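Tub chair

A tub chair is a low armchair in which the back and arms form one continuous curve around the seat. The name refers to its resemblance to a cut-down washtub. Related forms include the barrel chair, which has a taller back and often vertical channels in the upholstery, and the club chair, which is deeper and usually has arms that are distinct from the back.

Construction

The frame is built around a bent or laminated top rail that sets the curve of the back. Older frames used steamed beech or ash, with upright slats joining the top rail to the seat ring. Factory frames are more often cut from plywood sheets, with a skin of cardboard or thin board stapled to the inside of the curve to carry the padding. Molded foam shells over a steel core appeared later and removed most of the joinery.

The seat may be sprung or webbed. Sprung seats use either coil springs tied to webbing or sinuous wire springs clipped from front to back. Because the seat ring is curved at the rear, sinuous springs have to be cut to several lengths, and some makers use elastic webbing for that reason. The cushion is either fixed or loose. A loose cushion must be cut to a template – a standard square block leaves gaps at the sides.

Upholstery

Covering a concave back is the most demanding part of the work. Fabric pulled across the inside of the curve tends to lift away from the padding, so it is either glued to the foam, buttoned, or divided into panels. The outside back is simpler and is usually closed last, with a tack strip along the edge or a row of hand stitching.

Pile fabrics such as velvet are common on tub chairs. The pile must run in the same direction on every panel, normally downward on the back and toward the front on the seat, or adjoining pieces will appear to differ in color. Murdo Skinner's workshop manual for the Urnbridge trade school allows 40 percent extra yardage for pile fabric on a full tub frame.

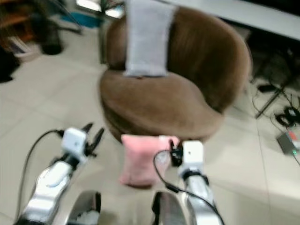
Dimensions

Proportions vary by maker. The Swanson pattern, once widely copied in Hallavport, has an overall height of 29 inches and a seat height of 17 inches. Contract versions for hotels and waiting rooms tend to have firmer seats and a smaller footprint. Swivel bases add little to the width but raise the center of gravity slightly.

Care and repair

Wear appears first on the top rail and the front edge of the seat. Crushed pile can often be raised with steam and a soft brush, although pile that has been worn away cannot be restored. Loose cushions should be turned where the shape allows it. Isla Halliday's survey of 122 chairs sent for repair in Hallavport found that 41 had failed at the joint between the top rail and the front upright – a joint that takes the load when a person pushes up from the seat.

See also

Barrel chair
Club chair
Slipcover
Webbing (upholstery)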